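How barn owls find a mouse in the dark
Speaker notes, Hostham nature evening — Nele Prins

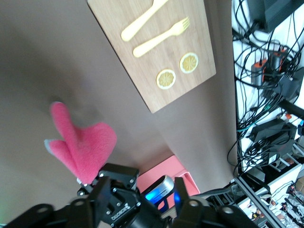 Pink plush, with a fork and spoon on the cutting board

Slide 1. Welcome, thank Henk Martens for the room. Talk runs 30 minutes, questions after. Phones off, please.

Slide 2. Start with the face. The flat disk of feathers works like a dish. It collects sound and sends it to the ear openings, which sit behind the edge of the disk. The tufts on other owls are only feathers and have nothing to do with hearing. Someone always asks.

Slide 3. The ears are uneven. One opening is higher than the other. A sound from below is a bit louder in one ear than in the other, and that gives the owl up and down. Left and right comes from timing — the sound reaches the nearer ear first. PAUSE. Let people try it: eyes closed, I snap my fingers left, right, overhead. Overhead is the hard one.

Slide 4. Play the vole clip. 10 seconds, volume up. Play it again if the back row missed it.

Slide 5. Quiet flight. Comb on the front edge of the wing, soft fringe on the back edge, velvety surface. Pass the wing feather around (Toon has it, ask for it back). The cost is that the feathers soak through easily, so owls hunt badly in rain.

Slide 6. Our boxes at Pikanley. Iolanda Pacheco checked them in September and 2 had pairs. She also sorted the pellets, 530 in all, mostly voles and shrews. Skip the table if we are running late.

Slide 7. What helps: rough grass left standing, no rat poison, a box facing away from the road.

Questions. Deok-su Wi will carry the microphone. Sign-up sheet for the pellet workshop is by the door.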